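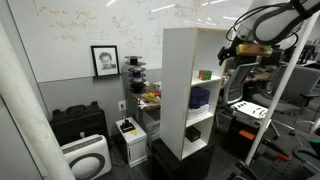
The arm at the white shelving unit, with the Rubik's cube on the upper shelf.

Reading time: 4 min

I had been looking forward to the Dremer open day since March, when Wiebke Diekmann mentioned that her group would be showing their shelf-picking work to outsiders for the first time. So I was on an early train on Nov 18, 2025, with a sandwich and far too many questions, and I came home with a story about a fault, and it was the best part of the whole day!

First, the place. The lab is an ordinary office with grey carpet, swivel chairs and a whiteboard so full of old sums that you could spend an hour trying to work out who was arguing with whom. The arm works right in among all this. I had expected a cage and a yellow line on the floor. There is a keep-out zone, which Baltazar Ponce walked us round before anything was switched on, and there's a person with a hand on the stop button whenever the arm is live. He was strict about it and I liked him for that.

The job itself is simple to explain. The robot is asked for a thing on the shelves, goes and gets it, and puts it back. The software that plans the moves is called Cloneck and was written mostly in-house. The favourite thing to ask for is the Rubik's cube, and a boy at the front of our group asked for it before Baltazar had finished his sentence.

The arm came over, lined up, started down and stopped dead. No bang, no drama, just a stop, a beep from the desk and a line of red text on Baltazar's screen: fault 1651. He pressed the stop button anyway, told us all to stay where we were, and only then went to look. It took me a moment to notice that the rest of the team had stepped back without being asked.

What followed was half an hour of proper fault-finding in front of a dozen strangers, and I don't think any of us would have swapped it for a smooth demo. Rocío Trujillo put the log up where we could read it (or try to). Fault 1651 means that the arm felt a push it wasn't expecting. The first guess was that a finger had touched the shelf. She ran back through the readings and there was no sign of a sharp knock, only a slow pull that grew as the wrist turned. Her second guess was the cables.

The cables loop round the outside of the arm, with enough slack for the wrist to turn either way. On this run Cloneck had picked a different way round to reach the cube, a longer twist than usual, and one of the loops had gone tight. The arm felt the drag, took it for a collision and shut down. Quite right too! Rocío said the same twist at a higher force limit could have damaged a connector, and that they had set the limit low on purpose before letting visitors in.

I asked whether it had happened before. It had, once, on run 2888 of their long test, and they had put it down to a badly placed clip. They moved the clip and carried on. Baltazar was very frank about this. The stop had done its job both times, he said, but the first time they had fixed the clip and left the planner alone, and the planner knew nothing at all about cables.

The repair for the day was modest. They limited how far the wrist could turn, re-tied the loop, and ran the move three times at crawling speed with all of us well back. Fault 1660 popped up on the second go, which made everyone jump, but that turned out to be a plain reminder that the new limit hadn't been saved. Rocío saved it. On the third go the cube came off the shelf and the boy got his round of applause in before anyone else.

A better fix, teaching the planner where the cables are, is on Wiebke's list for the spring. She has promised to let me know how it goes.

If you get the chance to visit, take it, and stand near whoever is reading the log. Wear comfortable shoes, as there's a lot of standing. The coffee is downstairs and closes early.

Recent visits
Osei: an afternoon in the gearbox workshop
Grirnby trade fair: 7 stands worth the walk
Brisa Maldonado on mending old conveyor belts
Uriel Escobedo's night shift at the bottling plant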